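Faltholm has 353 episodes across its main series, and the usual lists put them in broadcast order. If you want the story order, you need to sort them yourself. A spreadsheet is enough.

## 1. Get the episode list

Export the list from Clekeo as a CSV. Keep the production code column — you'll need it for the specials.
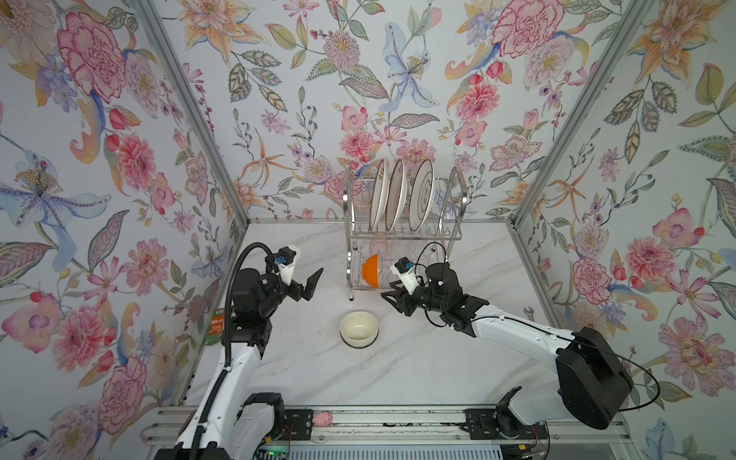
Delete the recap episodes next. There are 17, all marked R in the code.

## 2. Add the story year

Make a new column called Year. The Girard arc starts in 831 and every later arc gives its date in the opening narration. Type the year beside the first episode of each arc and fill down. 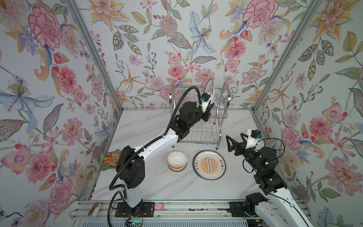
*Plate in the rack, with a gripper on the rim.*

## 3. Place the Steken specials

These were broadcast last but belong before the Girard arc. Give them 830, then sort by Year and by production code.

Check the join between arcs by watching the last two minutes of one and the first two of the next. If a character's coat or haircut changes, look for a special you've missed.

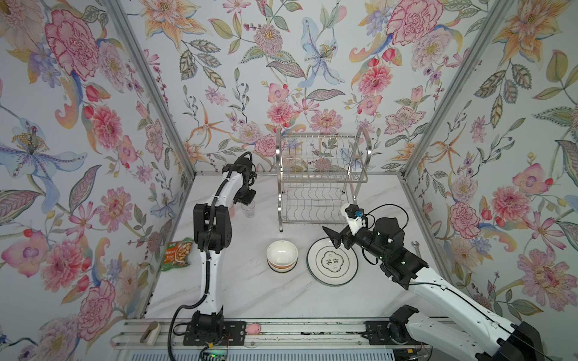 *Two arms, a plate and a small clear cup.*

## 4. Save a copy

Save under a new name before you start ticking episodes off.

Last updated 8/24/26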